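Papers > Housing and Storage > Section 4

Filed under: Small homes, furniture use

4. Door habits and what gets left inside

Most of the 200 households in the Fokcombe survey kept at least one tall cabinet in the main room. We asked what was in it and how often each door got opened. Answers were short. Many people use one door and forget the other — the Rondmont group reported the same thing for hallway closets, though their homes were larger.

Items on lower shelves stayed put longest. Hats, spare cushions, winter things. In the August follow-up a lot of these had not moved, and several respondents could not say when they last reached for them. Upper shelves turned over faster, mostly keys and mail. Height of the user matters here but we did not measure it, see limits in Section 6.

A two-door unit with one side open shows how much of the inside can be seen from the front (Figure 2).

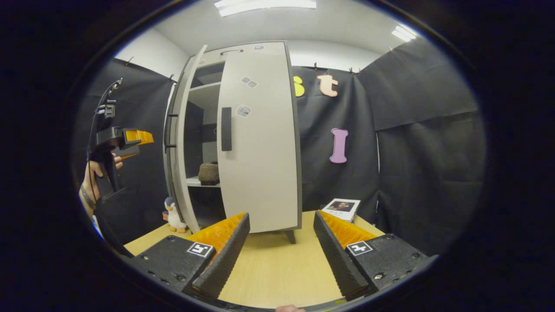

Figure 2. White cabinet, left door open, with a brown fuzzy item on the lower shelf.

4.1 Cost of unused space

Using the Mohammadi method we gave each shelf a score from 0 to 4. Unopened side scored lowest in nearly every home. Drikeo price lists were used for replacement cost, units under 3,000 only. Rent per square foot was left out, too uneven accross the sample. Renters and owners scored alike. Full scores are in the appendix, by room.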